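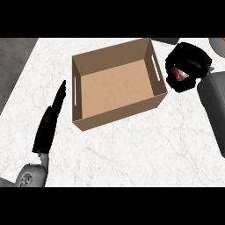

What is a ceasefire?

A ceasefire is an agreement between two sides in a war to stop shooting for a time. It can last a few hours, a few months or many years. The war is not over while a ceasefire is in place. To end a war, the sides usually sign a longer agreement called a peace treaty.

How does one start?

Leaders or army commanders talk, often with help from a third country that is not fighting. This helper is called a mediator. The sides agree on a date, an hour and a list of rules. Orders then go out to every soldier.

What do the rules say?

Take the ceasefire between Baswood and Nusow, two neighbors that both claimed the Awwad valley. It began in October and was planned to last 30 days. Each army had to move back 2 miles from the river. The strip of land left between them is called a buffer zone. Soldiers may not enter a buffer zone, but farmers who live there can stay in their homes.

The rules also opened one road for trucks carrying food and medicine. Nearly 1,630 people used the same road to leave the town of Plastis and stay with relatives.

Who checks?

People called observers watch both sides. They drive along the line, listen for gunfire and write reports. If one side breaks a rule, this is a violation. A small violation is normally handled by a phone call between commanders. A large one can start the fighting again.

What happens when the time runs out?

The sides can extend the ceasefire, sign a treaty or go back to war. Baswood and Nusow added another 30 days – the talks about the valley were still going on.

Words to know

Civilian: a person who is not a soldier.
Truce: another word for a ceasefire, often a short one.
Armistice: a formal agreement to stop fighting across a whole war.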